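Home | Talks | Notes | About | Contact

Filed under: Talks & Handouts

Small shop inventory – speaker notes

Fletcher Sheehan
Brandale evening session, 27th September

Posting these as they are. Slides went missing somewhere between my laptop and the projector so you get the raw notes.

OPENING

Say hi. Thank Brandale for the room. Ask who did a full stock count this year – hands up. Ask who enjoyed it. Move on quick.

My shop: hardware and repair parts, one long room, one back room. 400 bins when I took it over. Half had no label. Some had a label for a thing we stopped selling before I got there.

First count took 11 nights. Never again. Tonight is how I got it down to 2.

PART ONE – WHY COUNTS GO WRONG

Same part in two places. Biggest one by far. Hinge packs by the door AND on the back shelf, somebody finds one lot, orders more.

Units. Is it a box or is it a screw? Tell the Rajput story – ordered from Rajput by the box, counted by the piece, sheet said we had a mountain of washers. We had one drawer. Pause for the laugh, don't rush it.

Counting while open. Customer takes three, you already wrote them down. Shut the door or count after close.

Tired people. Numbers after nine at night are junk. I checked mine the next morning and stopped trusting anything on the last page.

PART TWO – CLEAN UP BEFORE YOU COUNT

Do not count a mess. Say this twice.

Walk the room with an empty cart. Anything dead goes on the cart: no supplier, no sale in a year, box crushed. Don't decide on price yet, just get it off the shelf.

I went from 400 bins down to 266. Took a weekend. Best weekend I ever spent in there, and I missed a wedding for it (ok, a rehersal dinner).

Then one home per part. If it doesn't fit in its home, overflow goes in the back with a card in the front bin saying where. Plain index card. Pencil.

PART THREE – LABELS

Ask: who has a label maker? Who can find it right now?

Mine is a Purkora, fine, jams when it's cold. Any of them will do. What matters:

- big print, readable from standing
- part name first, number second
- shelf code in the corner, same corner every time
- no in-house nicknames. New hire does not know what "the Gary bracket" is

Label the bin, then the shelf under the bin. Bins walk.

PART FOUR – THE COUNT ITSELF

1. Split the room in zones, tape on the floor. One pair per zone.
2. One person counts out loud, other writes. Swap every hour.
3. Write the number even when it's zero. A blank means you have to go back.
4. Odd items, the stuff with no bin and no number, get their own page. Name, where it sits, who to ask.

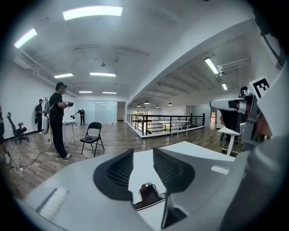

5. Second pair spot checks each zone. Pick one bin in ten. If two are off, the zone gets done over. People will groan. Do it anyway.
6. Sheets go in one folder before anyone goes home. One. I have lost a sheet in a coat pocket.

PART FIVE – KEEPING IT GOOD

Rolling count. One shelf a day, first thing, coffee in hand. By spring you've been round the whole shop and there's no big count left to dread.

Software question always comes up here. I use Ivimar, it does the job, I did three years on paper before that and paper was ok too. If the bins are wrong the screen is wrong.

Skip the reorder point bit if short on time. If not: draw the two-bin thing on the board. Front bin empty = order. Thats it.

QUESTIONS

Leave ten minutes. Repeat the question into the mic, forgot last time and got told off.

Comments

Denny R.
Was there on Friday. Trying the tape on the floor this weekend, my crew is already complaining.

shelfie
What do you do with returns? Ours sit under the counter till somebody trips on them.

Fletcher
@shelfie own bin, red card, cleared before close every day. Should have put that in the talk.

Marla
Counting out loud works. We also sound insane.

Older posts | Newer posts | Back to top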